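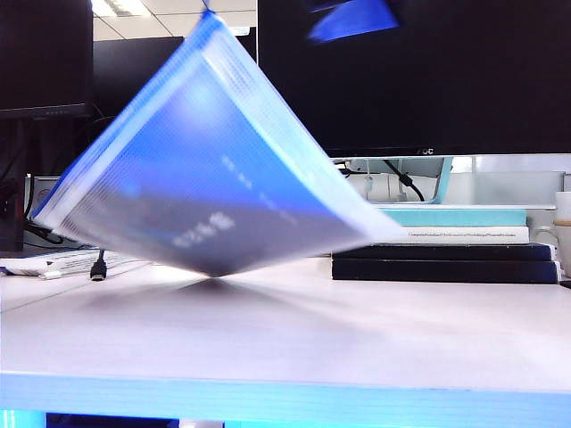
blue zip folder, up off the desk at last

Desk day. Monday, kettle on, phone face down. Going to post as I go so I actually finish it this time

Starting with the zip folders. I love a zip folder. Big fan. Slightly see-through so in theory you can tell what's in there without opening it. In theory

The desk is white, which was a choice I made at 30 per cent off and now every crumb shows. Looks lovely for an hour after a wipe though

Ok so the blue one. Was meant to be "current paperwork". Contents so far: Jesden warranty for a lamp I gave away, two bus timetables, the Clernau course booklet, a birthday card I never sent. Sorry to that person

Also the insurance letter I rang up about in October and swore blind had never arrived. Was on hold 40 minutes for that

Books staying where they are, stack of four on the right. Teal one on top, white one under it with "computational" something and "mathematical" something on the spine. I will read it. I wont read it

Someone's asked what size the folders are. A4 but the roomy kind, you can get a plastic wallet in without bending the corners. Proper A4 ones are a con, the paper goes in once and then the zip eats it

Rules for today:
one folder = one thing
if it's older than the boiler it goes
no reading old letters

Broke the last rule already. Found the Dijkstra Street tenancy stuff, 66 pages, sat on the floor and read the inventory. "One mop, fair condition." Fair!!

Tea gone cold. Making another

Zip tip while I'm here, if it's sticking run a pencil along the teeth, ordinary HB. Then a few goes back and forth. Don't pull it at an angle, I've had the end stop off two of them doing that and then it's just a plastic bag with ambitions

New plan for the folders. Blue is house: bills, insurance, council tax. Green is car. The clear one is anything with a date on it that I have to do something about, and that one lives on the desk, not in the drawer. The drawer is where it all went wrong last time

Labels: bought a pack of 90 from Drarner, used four. They do peel off clean from this sort of plastic, been testing on the back. Masking tape doesnt, leaves a gummy line and then fluff sticks to it

Recycling bag is full. Shredding pile is up to my knee and the shredder wants a rest every five mintues, so that's the evening sorted

Lamp warranty is in the bin. Card is going in the post, only a year late

Right, car folder next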